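Tivley Tool Library and Repair Room
Progress report to the Emance Fund
Period ending November

1. Summary

The grant pays for fitting out the repair room at Tivley and for putting the donated hand tools into a state where members can borrow them. At the end of this period the workbench and the storage behind it are usable, sorting of the small tools has started, and the loan catalog is behind schedule. We have spent 80 percent of the equipment line and expect to spend the remainder before the next report. We are not asking for any change to the total.

2. The room

The work table is in place against the papered wall. We had planned to strip the wallpaper and paint, but the Han Street building office asked us to leave the wall finishes alone until the lease is renewed, and the flowered paper stays for now. The paint money has been moved to storage, as agreed with you by email in the first month of the period.

The storage uses aluminum uprights and rails with wire baskets hung on them. We chose hanging baskets over a closed cabinet so that members can see what is in them and so that the table stays free for work. The rails were bought from Pallero, who delivered late and with one bracket missing. The replacement bracket came the following week at no charge.

The lighting over the table was checked by the building's electrician and needs no work. The second outlet we asked for has been approved but has not been installed.

3. Sorting

More than 200 tools and accessories came in through the donation drive. Many arrived in mixed boxes and bags along with gloves, empty bottles and other household items, and all of it has to go across the table before anything can be shelved. Each batch is sorted into three groups: items to lend, items to repair, and items to recycle or throw away. Socket sets have taken the most time. A set is only listed for loan when we know which sizes it has, so each rail is gone through clip by clip and the gaps are noted on the tag.
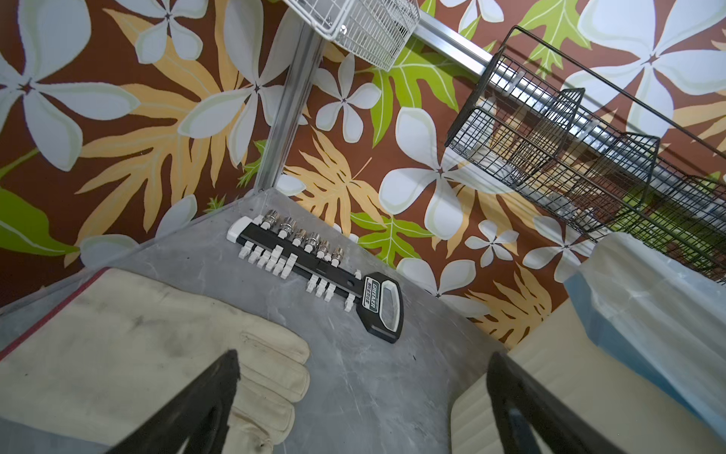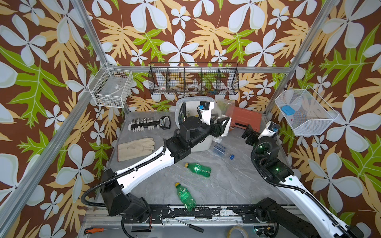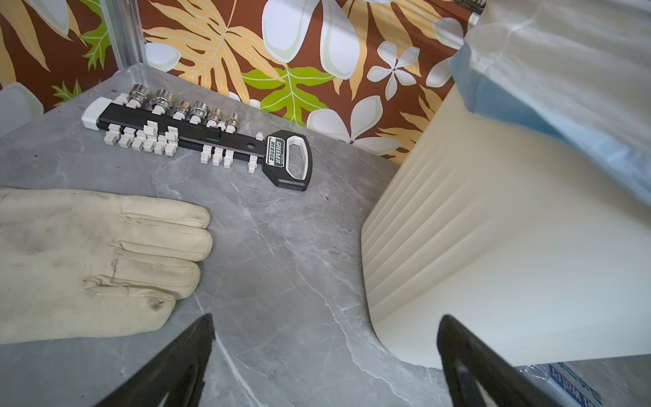 Work table during sorting, with the socket rail out on the tabletop.

Plastic bottles and torn packaging go into the building's recycling. Work gloves are kept if they are clean and have no holes, and are stored as pairs. Single gloves are kept for our own use in the room. Measuring tools are set aside and checked against a reference block before they are tagged.

4. Catalog and loans

The catalog was due to open to members in this period. It has not opened. The numbering system we started with did not allow for sets with parts missing, and we had to go back and retag the first boxes. The new numbering has been in use since then and is working without problems. Lending continues on paper in the meantime, for members who ask at the desk.

Seven socket and wrench sets are ready for the catalog. Two more are waiting for replacement sizes. We will buy the common sizes singly and leave the rest as gaps, with a note for the borrower.

5. Spending

Rails, baskets and fixings came in slightly under the estimate. Delivery cost more than planned. Tags and label stock were not in the original budget and have been charged to the small supplies line, where there was room. Receipts are attached separately in the order of the budget sheet.

6. Issues

Drop-off hours remain a problem. Donations are still left in the hallway outside opening times, and the building office has raised it with us. A notice is up and the hours are on the website. If this does not help we will stop taking donations until the backlog is cleared.

7. Next period

Finish sorting the mixed boxes.
Open the catalog with the sets that are complete.
Label the baskets by tool type.
Get the second outlet installed.
Buy the missing socket sizes.

The next report will include the first loan figures from the catalog and the final position on the equipment line.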